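Retuning the grip on the Sterard caddy cell

The Sterard cell swaps drive caddies all day and complains about it roughly never, until the jaw offset drifts. Then it complains at 3 a.m.

First, pause the job and jog the arm clear of the ridged metal top. Load the Taltby profile and check the close position, which should read 1,618. 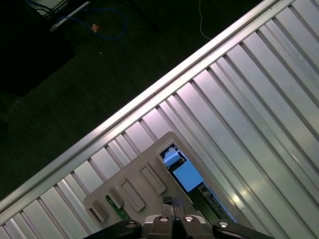
If it reads 1,647, Kasun Paul has been improving things again. Put it back.

Next, snug the finger screws. Snug, please; we have met your forearms. Jog in at crawl speed, close on the caddy, and stop before you move it. Look for light between the finger and the plastic.
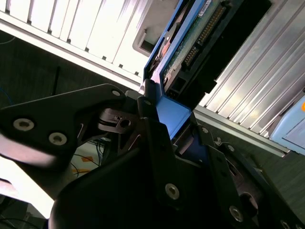 Gripper closed in on a blue caddy at the drive enclosure.

Run 2 slow cycles, save the profile, and tell Jamila before she finds out.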